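Tretcombe Laundry Words

Hi! I've been collecting the words people use for washing day, and this folder is where they live. There are 1,833 entries so far, and 1,060 of them have a place name attached. The rest I'm still chasing (slowly, mostly on Monday nights).

What's in it
words.csv – one word or phrase per row, with meaning, place and who sent it
notes.txt – my grumbles about spelling

Wilma Peeters sent up to 200 of the Lurnow ones and I love every single one. Spellings are left as people wrote them, so please don't tidy them up!
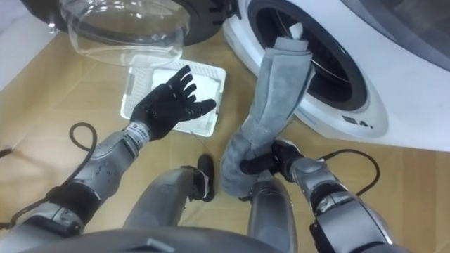 Front-loader, with a filter tray on the floor. See "tray" and "door bowl" in words.csv.

Use it however you like, just mention the folder name. If you've got a word I've missed, add a row and tell me where you heard it.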